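# The Long Practice Season at Skekthorpe

*Students in the manipulation section spend their evenings teaching an arm to do one small thing well*

On most weekday evenings the lights in the east workshop at Skekthorpe Technical College remain on well past the dinner hour. The manipulation section of the college robotics club meets there from September until the spring, and its members have come to regard the room as a second classroom. They have a shelf of their own, a logbook that no one is permitted to take home, and a place in the regional student competition, the Witia Challenge, which will be held for the tenth time this year.

The club was founded with 10 members and a single table. It now enrolls 70 students across three sections: mobile robots, drones, and manipulation. The last is the smallest and, by the account of its faculty adviser, the slowest to show results. "A rover that moves across a floor pleases everyone on the first day," said Nélida Yáñez, who teaches controls engineering and has advised the section for four years. "A hand that picks up an object and puts it where it belongs may take a semester."

The task set by the organizers is brief in its wording. A team must grasp an object of simple shape, lift it, carry it to a container, and release it inside. The object may be placed anywhere in a marked area, and the team is not told in advance where it will be. Points are awarded for completed placements and deducted for drops, for contact with the rim of the container, and for any intervention by a student after the start signal.

Skekthorpe's entry is named Drokik, after a password that an earlier class had used for the workshop computer. Its control software has been rewritten twice. The present version learns from demonstrations: a student guides the arm through the task by hand, the movement is recorded, and the recordings are used to train the program that will later act alone. As of the last entry in the logbook, the section had collected 3,010 demonstrations, of which 400 were set aside for testing and are not used in training.

Nahuel Sosa, a third-year student, is responsible for the recordings. He assigns each member a block of sessions and reviews the results on Saturday mornings. Poor demonstrations are marked and kept in a separate folder, a rule he introduced after the section discarded a week of work that later proved useful. Trinidad Medina, who joined the section as a first-year student, maintains the fingers and the test pieces. She keeps a drawer of spare parts sorted by date of manufacture and will not issue one without a signature.

The budget is modest. Navarrete, a machine shop in the same district, supplies offcuts and allows the students to use its milling equipment on two afternoons each month. The remainder comes from club dues and from a small grant renewed each year by the college.

Competition rules require that every team submit a written account of its methods, and the Skekthorpe section has treated this requirement seriously. Ecaterina Sima, a graduate student who serves as the section's technical reader, returns each draft with corrections. She asks the authors to state what was measured, on which day, and by whom. Two members have since taken her approach into their senior projects.

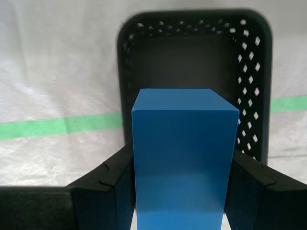 Joaquín Fuentealba

The approach to the container has occupied the section for much of the fall. A tall block held between two fingers must clear the rim of the basket before it can be lowered, and the margin for error depends on how high or low the fingers close on it. Members disagree about the better grip. Mr. Sosa favors a low hold, which leaves more of the block free to enter the basket ahead of the fingers. Ms. Medina prefers a hold near the middle, on the grounds that the block is less likely to tilt. Both methods remain in the training set, and the section has agreed to compare them before the entry is made final.

Professor Yáñez has declined to settle the question. She attends two sessions a week, sits near the door, and speaks chiefly when asked. Her students report that her most frequent instruction is to run the trial again and write down the result.

Applications for the spring intake are open to students of all departments. No previous experience with robots is required, although applicants should expect to spend their first month recording demonstrations and reading the logbook from its first page. Forms are available at the workshop office and must be signed by the student's academic adviser.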